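This site uses cookies to remember your preferences. Accept | Manage settings

4.2 Rods, and what becomes of them

Of the four object classes in the Hladun inventory, thin rods gave us the least trouble to define and the most trouble to keep. A rod, for our purposes, is anything long, straight and metallic that somebody at the Ferkcombe workshop once thought worth saving. We logged 40 of them in October. Their owners, when asked, could name a use for 13. A further nine were described as "handy," a word we came to treat as a storage category in its own right.

Rods resist tidying for a simple reason: they fit no box. Drawers at Jodesgate are shorter than most of the stock, so rods end up standing in corners, lying along the backs of benches, or resting across two shelves that were never meant to be joined. The Hilau labeling scheme, which works well for jars, asks for a flat face of at least 10 mm. A rod does not have one. Participants made do with paint, tape or memory, and memory did worst.

We therefore recorded surface marks as well as length. Streaks, dulled patches and small spots of color are poor labels by any official standard, yet regular users of the bench sorted by them quickly and with some pride. Asked what a given spot meant, they were less quick. Figure 3 has a modest case, with a tiny orange-red mark on an otherwise silver-gray rod.

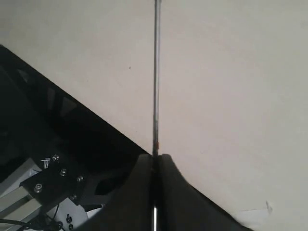
Figure 3. Thin metallic rod held upright between two dark gripper fingers. Note the darker streaks along its length and the small orange-red mark just above the grip.

Whether such a mark is tape, paint or plain discoloration matters to the taxonomy and, as far as we could establish, to no user of the workshop. We coded all three as "spot." Rods with no spot were coded "plain" and returned to the corner, where several were logged a second time the following week. Duplicates are handled in Section 4.3.

© Hladun Inventory Project. All rights reserved. Contact | Back to top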